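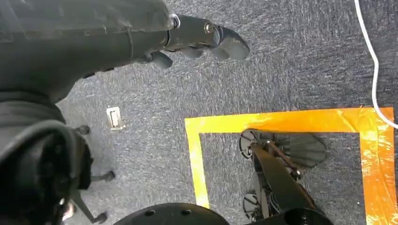 Fig. 4 -- Robotic hand over the carpet, fingers slightly open. Taped area at right.

4. Setting up the practice floor

Read sec. 3 first if you havent. Set-up takes about 20 minutes with two people. Room 802 only, the Grundgate room is booked by the debate club on Sunday.

4.1 Tape and floor

1. Clear bags and jackets off the carpet. Chairs back from the tape.
2. Check the tape. Corners lifting? Press down or re-tape. Yellow-orange only, same as before.
3. Run cables outside the square where you can. Slack on the floor, no loops.

NOTE: Floor outlets stay reachable. Don't tape over them.

4.2 Arm and hand

4. Power on at the Semaan box. Wait for the second beep.
5. Load the Tostdale profile. Old Cusell profile still shows up in the menu -- do not use it, wrist limits are wrong.
6. Bring the arm forward slowly. Stop with the hand above the carpet, fingers half open.
7. Open and close the hand 2 times. Listen for clicking at the wrist.

CAUTION: One person on the stop button the whole time. Nobody inside the tape while the arm is live.

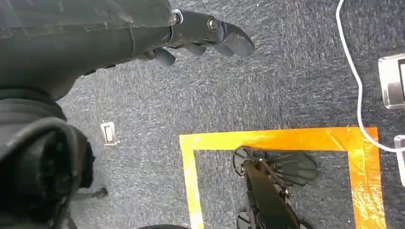 T. Ruddock, Tostdale Robotics Club

Fig. 5 -- Black device inside the tape, hand up and to the left of it.

4.3 Start position

8. Device goes inside the square, all of it. Nothing hanging over the tape.
9. Hand starts outside the square. Fingertips clear of the floor.
10. Look over the bolts on the device before evry run. Loose one = stop, get the hex keys from drawer 14.
11. Say "ready" out loud. Operator says it back. Then run.

NOTE: If the arm drifts at rest, go back to step 5. Still drifting -- power off, write it in the log with the time.

Shutdown is in sec. 5.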